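Visit report: simulation package open day, Mongate
March 2019
Reading time: 2 min

Osex opened its Mongate office to prospective customers for its two-arm simulation package, Grulberg. I went for the household module, which we may license for planning work before any hardware is bought.

Séverine Brunet ran the session from a single workstation. The package ships with 17 furnished rooms. Each loads with a pair of arms already placed, and the operator drives them by hand controller or by script. We spent most of the morning in the attic room, a tight layout with a desk, a bed, a chest of drawers and an office chair on casters.
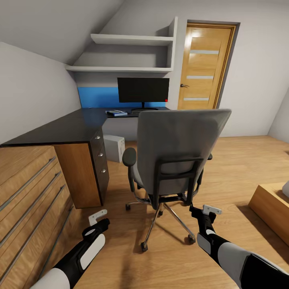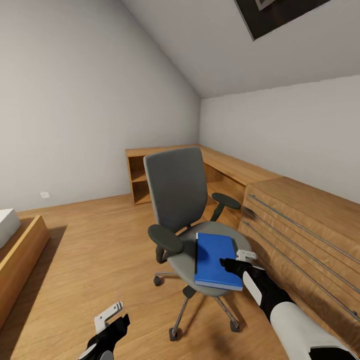
Product notes: attic room

Both arms carry the same black gripper with a small white tip. The second view has the right gripper against the edge of a blue book on the chair seat. Flat objects on cushioned surfaces are a fair test of a contact model, and I asked for the solver settings. They are exposed in a plain text file and can be changed per object.

Sloped ceilings count as collision geometry. So do drawer handles, but drawer friction is one global value, which is too coarse for our use. Caster rolling resistance can be edited. Camera position is free.

Logging runs at a fixed rate and exports to CSV. The evaluation license covers 2 seats and 2000 episodes, after which the export function locks. Custom rooms are quoted separately. Brunet expects per-drawer friction in the April release. I have requested an evaluation copy.

Comments (2)

Gill: Does the CSV include contact forces or only joint positions?

Author: Both, in separate files. Time stamps match.

Contact | Copyright 2019 | Back to top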